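Packaging and Storage, Unit 2: Sorting Small Goods into Trays
Course handout, September. Prepared by Ecaterina Avram

Sorting by tray assigns each item a group before it reaches the shelf. One tray color stands for one group. Boxes, tins and jars wait on the open table until their group is known. 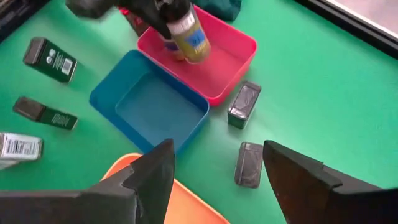 The group is read from the label, never from the shape of the pack. A can and a carton may share a tray if the Lutari list gives them the same code. Items over 500 g go to the Belkadi shelf and are left out of this unit.

Trays are set in a line with their edges close together. Containers with lids stand upright. Cloth and bags stay at the back of the bench.
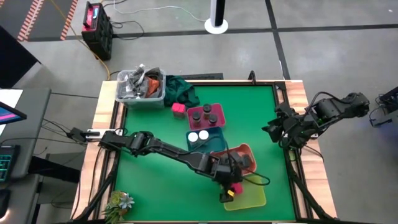
What is done with an item that has no code?
It stays on the table and is entered on sheet 55, with the name of the person sorting. Youssra El Fassi checks the sheets before the trays are emptied.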